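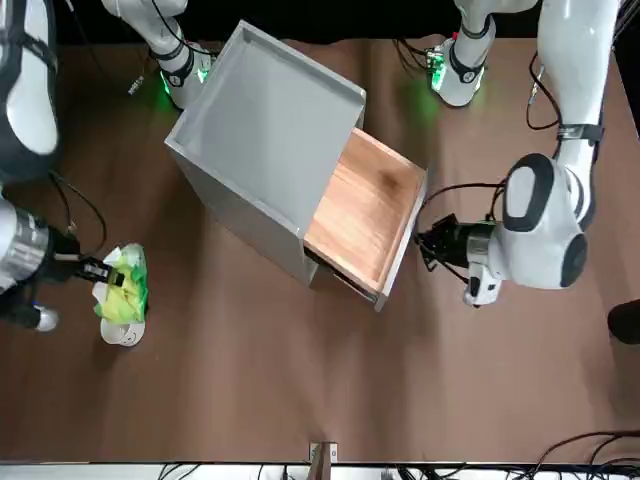 About Womus

We started Womus because we both loved teaching and couldn't quite leave robots alone, and it seemed a shame to keep the two apart! These days there are 11 of us at Tredby, and what we mostly do is gather examples: a person guides a pair of arms through an everyday chore, such as putting something away in a drawer, and we save every run so a learning system can study it later.

A good set takes nearly 1000 runs, and yes, we do keep the clumsy ones (they're labeled, of course, and often teach the most).
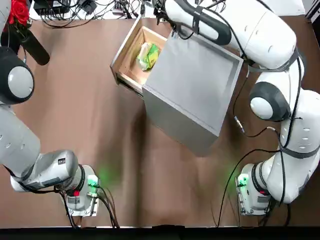
Two arms, one cabinet and an open drawer on the Tredby table.

Cherry Mae Tiongson looks after new operators, so if you'd like to come and try a shift, please write to her. Our next group starts in December.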